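The Contactor at Sarlow

The compressor at the Sarlow cold store had tripped again, and Mpho Coetzee was sent because the first two technicians had already been and had each fitted an overload relay.

She read the job sheets in the van. Both men had written the same thing: relay defective, replaced, unit running on departure. Neither had written down a current. She put the sheets under the seat and took her meter in.

The store manager, Lwazi Du Plessis, met her at the plant room door. He wanted to know how long it would take. She said she would know when she had measured it. He said the last man had told him an hour.

"Did he take an hour?"

"Less."

She isolated the supply, locked it off, proved it dead and opened the panel. The relay was new and set correctly for the motor plate. She wrote the setting on the back of her hand, since the sheet was in the van, and looked at the contactor above it.
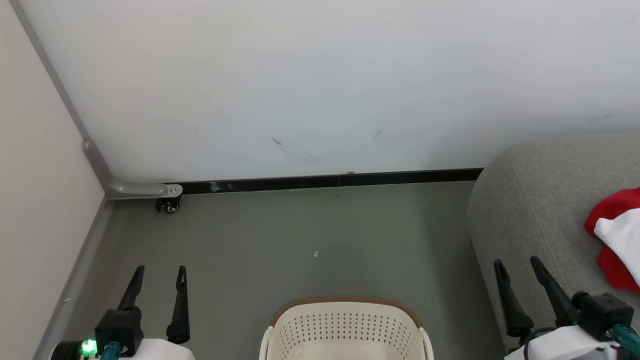
The contactor was old. It had a Le Roux label with the rating worn off and a screw that did not match the other screws. She took off the arc cover. Two of the three contacts were dull but flat. The third was pitted down one side and had a black bloom on the carrier.

She restored the supply, stood to one side and had Lwazi call for cooling from the office. The compressor started. She clamped each phase in turn. Two phases were high and the third was low, and the low one wandered. The supply side of the contactor measured 375 volts across every pair. The load side did not.

The motor ran for 20 minutes before the relay opened. She entered the time.

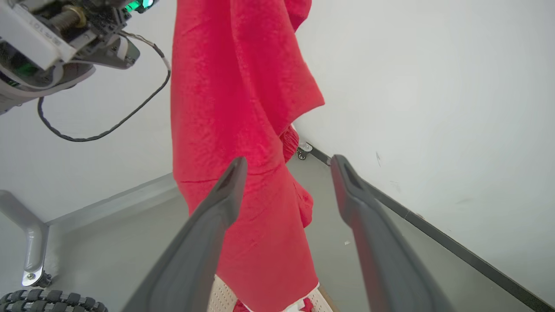
Nandi Cele
Service engineer and occasional writer of short stories

Lwazi came back when he heard it stop. He looked at the relay, which was showing its trip flag.

"So it's faulty," he said.

"It's working. It opened on a current imbalance. That is what it's for."

"The other two said it was faulty."

"They changed it and it had cooled down, so it ran. It would have run with the old one put back."

He thought about this. Behind him the evaporator fans were still going, pushing air that was getting no colder. He had paid for two relays and two call-outs, and she could see him adding them up — he moved his lips slightly when he did it.

"Where are the old relays?" she asked.

"In my desk."

"Keep them. I would test them before I threw them away."

She rang the Preltmont depot for a contactor. Jomar Lumanlan answered and read her the part numbers without being asked to, slowly, as he did with everyone. There was one on the shelf. He could have it on the afternoon van. Then he asked what the fault was, and she told him, and there was a pause on the line.
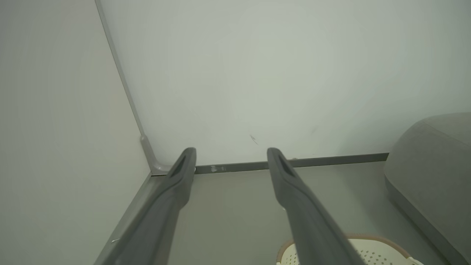
Emilian Furtună came on in his place and said that he had signed off both earlier sheets himself, that the relay had looked like the obvious part, and was she certain it was not simply set too low.

"It's set to the plate," Mpho said. "Clamp readings are on my sheet. Load side voltage as well."

He asked her to read them out. She did. He asked for the third phase again and she gave it again, with the high and the low.

"Right," he said. "I'll send the van now."

She isolated the panel a second time, hung her tag on the lock and began loosening the terminals, marking each conductor before she drew it out. The odd screw came last. Its thread was crossed, and she had to work it a quarter turn each way before it would move.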